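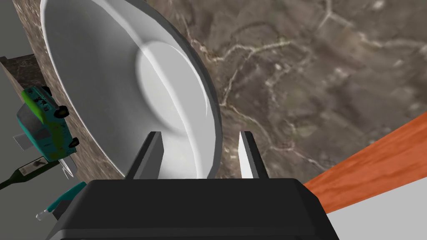
White bowl, seen from close up, stone surface behind.

Ticket 3036
Product: Oda dishwasher, built-in
Opened by: property office, Larnalitz apartments, Rirkadville
Assigned to: Travov service desk
Status: Closed

Problem as reported
Dishes on the upper rack come out with a gritty film. Bowls are the worst. Lower rack is mostly fine. Started in July. The tenant has changed detergent twice with no difference. No error code on the panel.

Desk reply, 9:40 a.m.
Please confirm the following before we book a visit:
Filter removed and rinsed under the tap.
Rinse aid filled.
Upper spray arm turns freely by hand with the rack pushed in.
Which program is used.

Customer reply
Filter was dirty, now rinsed. Rinse aid is full. Spray arm turns. They use the short program almost every time. Ran the normal program after cleaning the filter and the film is still there, maybe a little less of it.

Desk reply
The short program on this model runs at a lower temperature and does not always dissolve tablets. Please run the normal program with powder and let us know. Also run the kitchen hot tap until it is hot before starting, as this unit is on the hot supply.

Customer reply
Done. No change on the top rack. Tap water measured 94 degrees Fahrenheit after two minutes of running.

Desk note
94 is low. We want 120 at the tap for this hookup. Asked the office to check the water heater setting. Booked a visit in the meantime, because low water temperature alone would affect both racks.

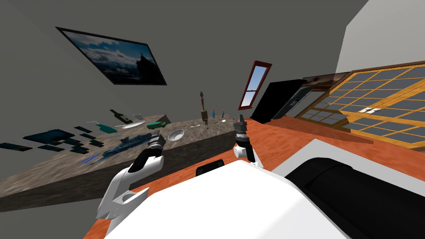
Visit 1, technician notes
Arrived 1:15 p.m. Pulled the upper rack and took the spray arm off. Four of the outer jets were blocked with scale and what looked like label paper. Cleared with a toothpick and soaked the arm in vinegar for 19 minutes. Checked the feed tube at the back of the tub. The docking collar is cracked on one side and leaks when the arm is under pressure — that would explain the weak spray up top. No collar on the truck. Ordered one.

Inlet screen had light sediment, cleaned. Drain hose loop is the correct height. Water hardness strip read hard, softener in the unit was set to 1. Changed to 4 and filled the salt.

Left the machine usable. Advised lower rack only until the part comes in, and asked that jars be stripped of labels before washing.

Customer reply
Water heater had been turned down, the office has turned it back up. Tap is better now. Film on the lower rack is gone completely. Not using the upper rack.

Visit 2, technician notes
Fitted new docking collar. Ran the normal program with both racks loaded, 52 minutes into the cycle opened the door to check the upper arm position and it had moved. Finished the cycle. Upper rack clean, no grit on the bowls or glasses. No leak under the tub.
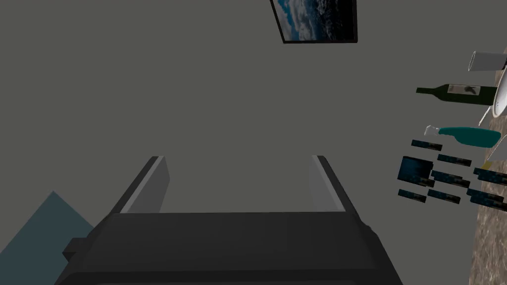

Gray wall, framed picture near the top.

Customer reply, one week later
Still fine. One question: the salt light came on again for a day and then went off by itself. Is that a fault?

Desk reply
No. The float can stick for a few cycles after the first fill. If the light stays on for more than a week, top up the salt and reply to this ticket, it will reopen. Collar is covered under the parts warranty, labor for visit 2 only is on the invoice.

Closed by desk.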